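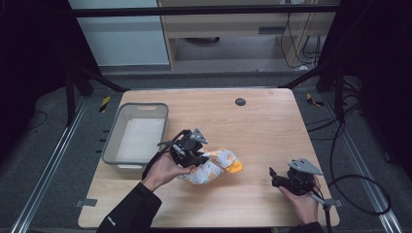 What may be left in the snack baskets at Corlow House?
Unopened packets that are still in date. Opened packets, fruit and anything that needs to be kept cold should be taken away or put in the kitchen at the end of the break.

The Snack Table: A Gallery

Corlow House has provided shared snacks for staff and visitors since the opening of the Feyisa Room. The arrangement is a modest one, and for a long time no record was made of it. In April the House Services team was asked to prepare a set of photographs for the ground-floor corridor, showing the tables, the baskets and the daily work of filling, sorting and clearing them. The prints hang between the reception desk and the Feyisa Room and may be viewed during opening hours.

The captions were written by Shewit Nigatu and Bình Hứa. They are given below, with those for the prints in the corridor arranged by wall.

Basket and Bag
A grey plastic basket with a white liner, and beside it a crumpled snack bag in white and orange, on a light wood-grain table. A small round cap for cables is set into the tabletop.

Corridor prints, left wall

The Long Cupboard
Stock is kept on two shelves, with crisps and crackers above and biscuits below. Older stock is moved to the front each time a delivery is put away.

Delivery Morning
Boxes from Atden, our supplier, waiting inside the side entrance. Packets are checked against the delivery note before they are taken upstairs.

Reading the Date
Tsehay Yimer at the kitchen counter with a tray of oat biscuits. Items within a week of their date are placed in a separate basket, marked for use first.

Liners
Clean liners, folded and stacked. A liner is replaced when it is stained or torn, and in any case at the end of the month.

Labels
The first set of handwritten labels, now retired. The present ones give the contents of each basket and list the ingredients most often asked about, including nuts, milk and sesame.

Corridor prints, right wall

Before the Meeting
The Feyisa Room set for a morning session, with one basket to each table. Larger baskets were tried and withdrawn, as they left too little room for papers.

Crumbs
A hand brush and pan on the windowsill. Tables are brushed first and then wiped with a damp cloth. Particular care is taken with the cable openings, where crumbs tend to collect.

The Count
Junhao Ren with the yearly stock book. The last full year is recorded as 3,961 packets put out and 985 returned to the cupboard unopened – a higher figure for returns than had been expected, and one that has led to smaller orders of the less popular flavours.

Crackers, Plain
The only item to have stayed on the order list without a break. Ayantu Wubshet, who drew up the original list, chose them for visitors who prefer something without flavouring.

Evening
The last basket on the kitchen shelf, with the blinds down. Baskets are not left on the tables overnight.

Using the tables

Staff and visitors are welcome to take what they would like during a break. We ask that the following be observed:

Please return an unopened packet to the basket it came from, so that the label remains correct.
Wrappers go in the lidded bin by the door. They should not be put in the paper recycling, even when they look and feel like paper.
Please do not decant snacks into the baskets. The liners are washed, but they are not intended to hold loose food.
If a basket or its handle is cracked, bring it to reception and a replacement will be issued.
Requests for particular items may be entered in the book at reception. The order is reviewed monthly.

Viewing the prints

The display is free to view and no booking is required. Groups of more than 17 are asked to let reception know beforehand, as the corridor is narrow and remains in use during the day. Large-print captions are available at the desk.

The prints will remain in place until Tue 8 December, after which the left wall will be needed for the Cusum reading group's annual display. The right wall will stay as it is for the time being.

Copies of individual prints may be ordered from House Services. Please give the title as it appears in the caption, and the size required. Prints are supplied unframed and should be collected in person from reception.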